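Workshop tips: when the fingers do not let go
Keeping a small two-finger gripper safe around knitwear and bed linen

Filed under: Laundry and textiles / Faults and repairs
Last change to this page: February

We keep this page for people who use a two-finger gripper for folding, sorting or carrying clothes. It began as a note on the wall in our workshop in Stuvport, after a fault which damaged a good wool sweater and pinched a thumb. The note became long, so it was moved to the page. Please read the part about the stuck jaw first, even if your gripper is working well today.

What happened to us

It was late in the afternoon, and we had been folding sweaters since lunch. The left finger took the hem of a sweater, closed as it should, and then did not open. The trigger was released, but the jaw stayed closed. The person holding the tool did what almost everybody does in such a moment: pulled. The hem opened along one row, and the stitches ran up to the ribbing of the sleeve.

Then came the second mistake. The same person put a thumb between the linkage arm and the body to push the finger back. The jaw came free all at once and the arm closed on the thumb. The skin was not broken, but the nail was black for a long time.

We took the gripper apart the same evening. A thread of wool had gone around the lower pivot, turn after turn, until it made a hard ring under the cap. It was the same color as the dust and very difficult to see. Wool does this more than cotton, because the short hairs come off and then catch the next ones.

If the jaw is stuck on the cloth

Do not pull. Lower the gripper so that the weight of the cloth lies on the bed or the table.

Disconnect the power, if your model has power. Ours has a motor, and a motor which is blocked will still try to move. Wait until it is silent. A spring model has no motor, but the spring holds the same danger for the fingers.

Put a wooden spoon handle or a closed marker pen between the two fingers of the gripper, close to the pivots. Now the jaw cannot close on you when it comes free.

Look which way the knit runs. Push the cloth toward the gripper a little, so that there is slack, and then roll it off the finger pad. A thin plastic ruler helps between the pad and the wool. Metal rulers have corners, and corners catch.

If it does not come, cut the thread at the pivot and never at the sweater. Small embroidery scissors are the best ones for this.

Finding the thread

Take a strong lamp and hold it low from the side. A wound thread makes a small shadow around the joint. Turn each joint by hand, slowly, with the power off. A clean joint feels the same through the whole movement. A joint with wool in it becomes heavy near the end and springs back a little.

Use a sewing needle with the point made blunt on a stone. Lift one turn of the thread, cut it, and pull with tweezers. Usually it comes out in many short pieces, and it is necessary to have patience. We do not recommend compressed air. We tried, and it pushed the fluff deeper behind the cap, where we found it two weeks later.

Do not put kitchen oil on the joint. It helps for one day and after this it collects lint like glue, and it also leaves yellow points on white bed covers. If the maker of your gripper permits a lubricant, use a dry one and wipe the outside before the tool touches cloth again.

Finger pads

Soft pads become shiny with use. A shiny pad slips, so the user presses harder, and pressing harder is what pulls threads out of the knit. Wash pads with warm water and a drop of dish soap, let them dry in the air, and rub the surface lightly with a clean cloth.

Pass an old nylon stocking over the edge of every pad. If the stocking catches, the pad has a small cut or a burr, and it will catch a sweater also. Very fine sandpaper, grade 800, takes away a small burr. A pad with a real cut goes in the garbage. We tried to save one with glue, and the glue became hard and made a worse edge than the cut.

Gloves

Gloves must fit close. A loose fingertip goes into the linkage very easily, and you do not feel it until the joint has it. Thin knitted gloves with a rubber palm are good for us. Do not wear gloves with long cuffs, and keep the sleeves of your own sweater pushed up. No rings, and no bracelets of thread.

Two grippers at the same bed

Large pieces are easier with two tools, but most of our small accidents came in this way. When both grippers hold the same cloth and one is stuck, the other one must stop and open. It must not pull to help. We say "stop" in a loud voice and both put the tools down on the cover. Agree on the word before starting. In our workshop one user said "wait" and the other one understood it as "go on."

Do not pass the fingers of one tool between the fingers of the other. If they lock together, disconnect both before you touch them.

Which clothes to be careful with

Loose knits, mohair and anything with long hairs should be picked up from underneath, with the pad flat, and not pinched at the hem. For ribbed hems, take at least two layers of the fold together. One layer alone stretches and makes a small loop, and the loop is what goes to the pivot.

Embroidered or woven patterns in a bed cover can also catch. If your cover has raised threads, put a smooth cotton sheet over it before working. Fold the sheet away after, and shake it outdoors, since it will be full of fluff.

Remove safety pins, paper tags and price strings. A string from a price tag was the cause of our second stuck jaw, on a model called Tronside 905. We had checked all the joints for wool and did not think of string.

How often to clean

We wrote down the closings for one month to have an idea. The first heavy joint came after 1,074 closings on wool. On cotton towels we stopped writing before any joint became heavy. Your number will be different, but for wool we now clean at the end of every working day and after any sweater which leaves visible hair on the pads. It takes 14 minutes when the tools are ready in a box, and much longer when somebody must look for the tweezers.

In the box: blunt needle, tweezers, embroidery scissors, plastic ruler, old stocking, wooden spoon handle, small lamp, cotton cloth.

Repairing the sweater

Do not cut the loop. Pass a safety pin through the last open stitch so that it does not run more. With a fine crochet hook bring each stitch up through the one above the hole, from the inside. When you arrive at the whole part, fix it with a thread of the same color. Steam it lightly under a damp cloth and leave it flat overnight. For the sweater of our story this was done by a repair shop, Amine & Sampaio, and the place is visible only if you know where to look.

When to stop using the gripper

Put it away, with a label on it, if the jaw closes without the trigger, if it stays closed two times in one day after cleaning, if a cap over a pivot is loose or missing, or if you smell hot plastic. A loose cap is more serious than it seems, as the pin under it can come out with the spring behind it. Write on the label what happened and with which cloth. "Broken" does not help the person who will open it.

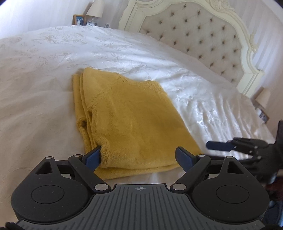 Can I free a stuck finger by switching the power off and on again?

Only after the cloth is supported and a spoon handle is between the fingers. Some grippers make a full opening and closing when they start, and with wool around the pivot this can tear the knit or catch your hand. Clean the joint first, then switch it on with nothing between the pads.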